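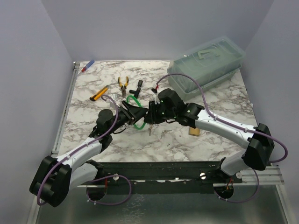 6 October 2021

Three weeks into the new job and I still say "the new job" as if I'd changed firms, when all I did was move to the other end of the building at Panby. I used to sort and pack the returned tool kits by hand, all shift, on my feet. Now it's meant to be the arms that do the sorting and me that minds them, and my head is far more tired than my legs ever were. Today it was the mixed lot – pliers, screwdriver, utility knife, the padlock, all spread out on the white top with the big toolbox at the back – and I caught myself wanting to reach in and just do it. Thirty seconds, I'd have been done! I sat on my hands, more or less, and wrote up my notes.

We did 213 kits on the old bench yesterday and the target for the whole site is 300 by April, which the man from Gritanance repeated twice in the canteen meeting. He also said no jobs would go. Somebody asked if that meant no hours would go either and he said he'd come back to us on that one. The Erkcombe lot were told much the same, and they're on short weeks now, so there was a fair bit of muttering over the tea.

What I miss is the talking. On the bench there were always people either side of you and you'd get through a whole film plot by dinner time. Now I've got a stool, a screen and a stop button. On the other hand my wrist hasn't ached since I moved, and I slept right through last night (first time in ages).

Marchand are sending the training packs over, nearly 100 pages each by the look of the contents list. Must find my reading glasses, and ask about the overtime from last month.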